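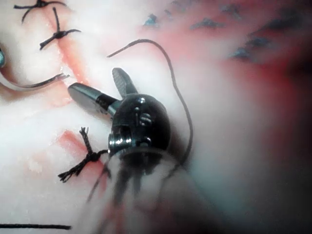
弯针、黑线，针尖停在切口边上。

四月的课排在晚上七点半，下了班赶过去，路上买个饭团，到的时候手还是凉的。手凉的时候拿不稳针，这件事我第一次上课就知道了，所以现在会先去洗手池用热水冲一会儿，再坐下来拆线包。

这门缝合课我报的是基础加进阶，学费2000，线和针另算。报名前问过几个同行，有人说宠物医院里小手术做多了自然就会，不用花这个钱。我在诊所做了三年，平时缝的都是短切口，绝育、拆个脂肪瘤、耳朵撕裂，缝得也能看，但是慢。慢的原因我自己知道，大部分时间花在找线上。线绕到持针器后面，线尾掉到伤口里，打第二个结的时候发现第一个已经松了。缝完一看时间，比主治多出一倍。

老师叫Mohcine Ait Ali，普通话讲得不错，急了会冒法语。他第一节课没有让我们缝，先让我们管线。每人一段黑色的编织线，放在台面上，用镊子夹起来、绕、放下，再夹起来。他的要求很具体：线圈要落在你下一步要去的那一边，线尾要露在看得见的地方。练了一个小时，脖子很酸，我觉得有点浪费，后来不这么想了。

浅色的组织配黑线，找起来容易得多。我们诊所常用紫色的可吸收线，在有血的地方看着和周围差不多，灯再偏一点就要低头去找。上课用黑线，线头在哪儿一目了然，绕出一个大弧也看得清楚，松松地垂下来也知道它垂到哪里。老师说刚开始练就该用看得清的，等手熟了再换。我回家练习也照这样，买的是Lullska的黑色丝线，一大卷，比单支带针的便宜很多，自己穿弹簧孔的针。缺点是自己穿的针过组织的时候阻力大，针尾那里双股线，拉过去会顿一下。练手感的话不太合适，练打结足够了。

弯针的问题我想多写几句，班里好几个人都卡在这里。

针是弧形的，走的路也得是弧形的。这句话听起来像废话，真到手上，大家都会往前推。一推，针就在组织里别住，再用力，针就弯了，或者针孔被扯大。正确的做法是转手腕，让针顺着自己的弧度出来。我把这个动作拆开练过：夹在针身靠后的位置，大概三分之二处，针尖垂直进皮，然后手腕从朝下转到朝上，中间不要停，不要往前送。出针以后先别急着松，看清楚针尖在哪儿，再换到那一边去接。

夹得太靠后也不行。针尾那一段是最软的，夹那里容易变形。太靠近针尖，又走不了多深就顶住了。我以前在诊所里都是随便一夹就上，从来没留意过位置，现在夹之前会看一眼。

针不用的时候放哪儿，也是个习惯。我以前喜欢把针留在持针器上，然后拿着持针器去做别的。老师看到就敲桌子。他的意思是手里的东西一次只干一件事，要去理线，就把针先放下，放在你眼睛能看到的地方，针尖的方向心里要有数。放下的针比挂在手上的针安全。至于放下之后离切口多远，各人习惯不同，我喜欢放在左边，离得近一点，回来接的时候不用移动视线。

间距我到现在也缝不匀。头几针很整齐，到中间开始变密，最后一针为了凑长度又变得很疏。Branwen Edwards坐在我旁边，她以前学过裁缝，缝出来像机器轧的边。我问她怎么量，她说不量，先在切口正中间缝一针，再在两半的正中间各缝一针，一直对半分下去。我照着试了，确实好很多，两边皮缘长度不一样的时候尤其有用，不会缝到最后多出一个小尖角。不过这个办法只能用在间断缝合上，连续缝合还是得靠眼睛。

说到连续和间断，我个人偏间断。费线，费时间，可是断了一针别的还在。狗会舔，猫会抓，主人把伊丽莎白圈摘下来的理由能写一本书。用连续缝合，一头松开，整条都要担心。老师不完全同意，他觉得长切口用连续，张力分布更好，只要两头的结打扎实。我们争了几句，后来他让我两种各缝一条，自己看。我缝完，连续的那条确实平一些。间断的有两针收得太紧，皮缘皱起来了。

收得太紧是我最大的毛病。心里总怕它开，手上就多加一把劲。组织被勒得太紧，边缘会发白，供血不好，反而长得慢。切口周围发红倒是常见，第一次看到会紧张，看多了就知道要结合别的情况判断，有没有肿，有没有渗出，摸上去是什么温度。单看颜色说明不了什么。老师教的标准是两侧皮缘刚刚碰到就停，线下面要能伸进一个镊子尖。我在家练的时候就真的拿镊子去试，伸不进去就剪掉重来。

剪掉重来的线头攒了一小盒，扔的时候有点心疼。

家里的练习材料换过几样。香蕉皮试过，太脆，适合练轻手，别的学不到。鸡腿皮滑，要垫东西。猪皮最接近，就是厚，而且腥，缝到一半整个厨房都是味道，我妈来过一次以后就不让我用她送的砧板了。硅胶的缝合垫用得最久，我那块是在Plunutance网店买的，带三层，底下有一层网布，不容易撕。缝久了上面全是针眼，同一个地方不能再用，我就换着方向缝，横的缝完缝斜的。

台灯也换了。原来那盏太亮，金属的东西一反光，满眼都是亮斑，线反而看不见。现在用的是旧的那盏，光从左前方打过来，器械的影子不会落在切口上。左撇子的话应该反过来。

记一下目前的速度。我给自己定的是一条切口缝7针，打方结，剪线，从拿起针开始算。刚上课那阵要800秒还多，中间有一次断线，干脆没记。上周最快的一次在十分钟以内，针距还算能看。Mohcine说别盯着表，我还是会看，不看没有动力。

笔记里另外有几条，零散的，先放在这儿：

线剪之前要先拉直看一遍，有毛刺的那段不要。
打结的时候两手用力要一样，一边紧一边松会变成滑结。
线尾留短了不好拆，留长了会扎到旁边的皮，我留的长度大致是小指甲盖那么宽。
换手之前先看线圈在哪边。
缝累了就停。缝累了的那几针，第二天看都要拆。

进阶班从下个月开始讲深层缝合和减张，要多交1000的材料费。我还在考虑，主要是排班排不开，周会跟上课的时间撞了，得找人换。Branwen已经交了，说给我占旁边的座位。如果去的话，打算把诊所那盒一直不敢用的细线也带过去，问问老师打结的时候怎么才能不拉断。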